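The second gripper, and other things we forgot to budget for

Every year, when the leaves start coming down and the finance office sends out its spreadsheet, I sit at the kitchen table with a pot of tea and try to guess what our little robotics group will need for the twelve months ahead. I have done it seven times now, and I would love to tell you that I have got good at it. I have got slower at it, and that has saved us more money than any clever formula ever did.

What follows is mostly for people who are about to buy hand-held grippers for teaching robots everyday jobs, opening doors and putting books away and so on, and who have been handed a sum of money and a deadline. I wish somebody had sent me a letter like it before our first order.

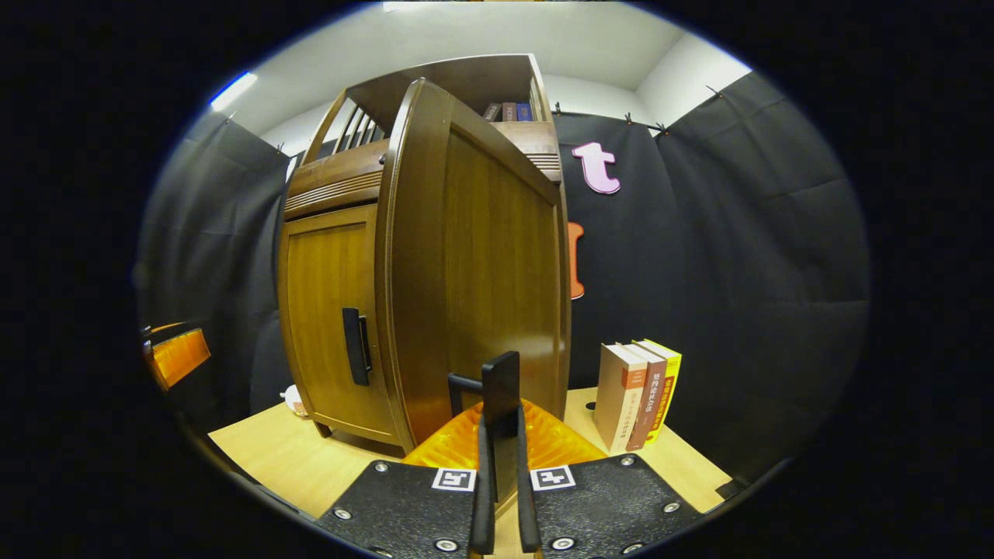
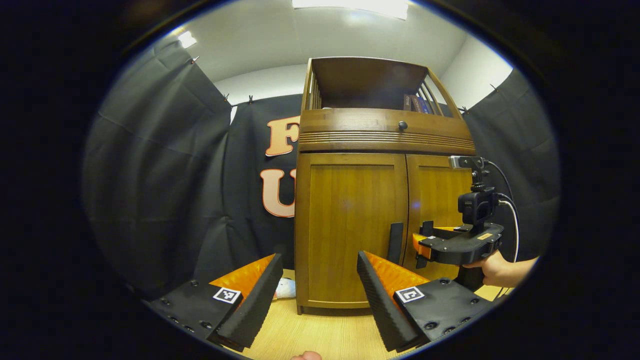

The same honey-brown cabinet, with its long black handle and its books up top.

My first piece of advice is to put the furniture in the budget. I mean it! When we wrote our first plan at Garkska we had a line for grippers, a line for computers, a line for storage, and then a sad little line at the bottom called "sundries", into which we had tipped everything a person might touch. Cabinets, books, soft toys, curtains, clips, the lot. It was gone before December. We had lovely tools and hardly anything to do with them, and for a good few weeks people were bringing in things from home, which is charming until somebody's mother wants her bread bin back.

A cabinet is a serious piece of equipment in this line of work. If the job is to pull a door open, then the door matters every bit as much as the fingers that pull it. You want a handle that can be gripped, hinges that will put up with being opened over and over by people who are thinking about something else, and a body heavy enough that it doesn't shuffle across the surface each time. You also want more than one, and you want them to be different from each other, and this is where the money goes. We now set aside enough for nine pieces of furniture a year, from all sorts of places, second-hand shops very much included. An old door that sticks a bit is worth having. Real kitchens are full of them.

My second piece of advice concerns the tools themselves, and it is simply to count the people before you count the grippers. Our original order was for single units, one to each bench, and it seemed generous at the time. Then we started on jobs that need two hands (holding a door while something comes off a shelf, say) and the benches began borrowing from one another. Half the morning went on walking about. When we reordered we bought pairs, and a spare for every pair, and I got a rather cool email from finance asking whether the first order had been a mistake. I wrote back that yes, it had. I do recommend this. It is a very quick way to end a correspondence.

On choosing a supplier I will try to be fair. We had quotes from Frandsen and from Mendik, and the Frandsen one was a good deal cheaper, and the chap in me who still saves string wanted to sign it there and then. What stopped us was the list of parts. Mendik would sell us the wearing bits one at a time, pads and foam and screws and the printed markers, and Frandsen would only sell us a whole new finger. Foam wears. Pads get scuffed and markers get grubby or peel at a corner, and if every grubby marker means a whole finger then your cheap gripper has stopped being cheap by the spring. We sat down and worked it out over five years instead of one, and the dearer quote won quite comfortably. Had the sum come out the other way I'd have been just as happy, but I would ask everyone to do the sum.

Cables, too. Please buy cables. Buy ones that are longer than you think, and buy them in a colour you can see on the floor. Buy cases for the grippers to live in overnight. I would also put in something for a decent set of screwdrivers that is chained, spiritually or otherwise, to the room it belongs in.

Then there is the room. I've heard people say that the room is free, as they already have one, and I understand why they say it, but a room is never free. Curtains cost money, and so does the rail or line to clip them to, and so does sorting out the lights when you find that the ceiling panel is bouncing off every shiny surface you own. We like to be able to change what is behind the table without much fuss, so we keep fabric in a few colours and some big letters and other odds and ends to put up on it. It's cheap stuff, the cheapest in the whole plan, and it was the thing I had most trouble getting approved. A camera costing a frightening amount went through on the nod. Over 200 clips did not.

The line I feel most strongly about is time, and I know it isn't equipment, but it ought to sit on the same page. Somebody has to put the books back on the shelf. Somebody has to shut the cabinet door, move the plush rabbit or whatever it may be, swap the backdrop and begin again, all day long, and if you've only paid for the minutes when the gripper is moving then you have paid for a small part of the work. When we planned the Zerumlow project we costed the resetting separately for the first time, and the figure was so large that I assumed I had slipped a column. I hadn't. We kept it in, and that was the first project I can remember which finished with the same people it started with, all still on speaking terms.

I am sometimes asked whether it wouldn't be wiser to wait, with better tools coming along every few months and prices drifting down. Perhaps it would. I waited a whole year once for a camera that was going to be marvellous, and when it arrived it was fairly nice. Meanwhile the group next door had got on with what they had and learned a great deal about doors. My own habit now is to spend two thirds early and hold the rest back until we've had a few months of finding out what we're missing, and then to spend that without guilt. Finance don't care for it, as they prefer things to be bought when the plan says so, but they've grown used to me.

So the spreadsheet is open again, and the tea has gone cold, and I've got furniture at the top this year and grippers underneath it. I still haven't decided about the shelving.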